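Filed under: Robots, Shop Rules

The rule I get the most mail about is the one for resetting the cell between runs. I wrote the first version in November and have changed it 2 times. Aldana Acuña at Moltley asked for the current one, so I'm putting it down where everyone can find it.

Before a run, the floor gets checked to the rails on every side. Cloths go back in a pile, never folded square. If you fold them neatly, the arm learns neat cloths and then fails on everything else. Fingers get wiped, and the wrist camera gets wiped after them with a clean cloth from the drawer.

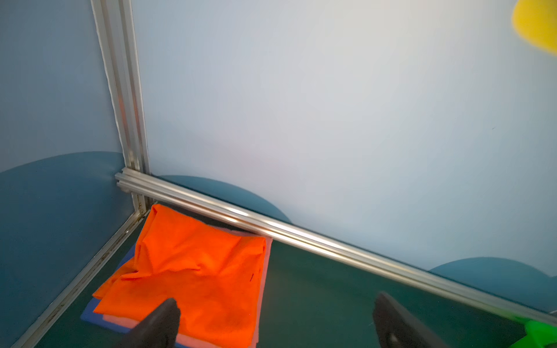 Speed limits are the part people skip. Our cap inside the cell is 89 millimeters per second any time a fingertip is close to fabric, and I don't raise it for demos. Soft things hide hard things. With an orange cloth lying over a pink one and a blue one, and its top edge tucked up against the rail, a fast grasp can put a finger straight into aluminum. So our rule says that anything touching a rail gets approached from the open floor side, slowly, and pulled away from the rail before it is lifted.

Log every contact with the frame, even the light ones. Geltunik's controller keeps the last 4000 events and then writes over them — export at 2000 and you won't lose any. I name the files by shift and leave the notes field for whoever was at the stop button.

Next I need to redo the section on who is allowed to reach in while the arm is powered. The short version is no one.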